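Home Reviews Bench Tests Methods Contact

Review: Limex two-arm imitation package, tested on small plastic parts

Limex is a training method for paired arms, supplied by Wivix as software with a printed gripper kit. It learns from teleoperated demonstrations and predicts short action sequences from the wrist cameras. We recorded 500 demonstrations over 5 days and ran 634 trials on a handover task.

The lattice fingers are yellow, cheap to reprint and stiff enough for light parts. Closing force is set per arm in a text file, and the default is too high for thin rings.

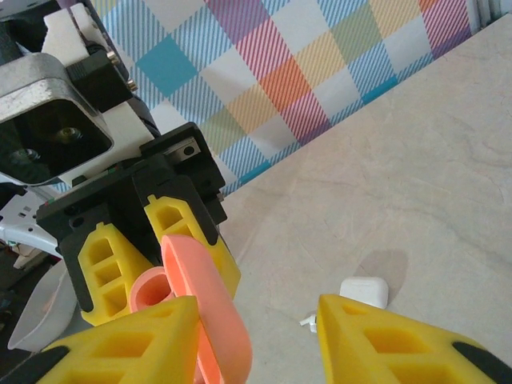
Handover remains the weak stage. The policy tends to release before the receiving fingers have closed, and the supplied force threshold does little to prevent it. Retraining with the McKinnon loss option improved timing but added 6 hours to the run. Changing the table covering had no measurable effect.

Documentation is thin on camera calibration. Recommended for labs that already run two arms.

Related reviews
Prornberg parallel gripper, second version
Wivix teleoperation handles
Choosing a wrist camera mount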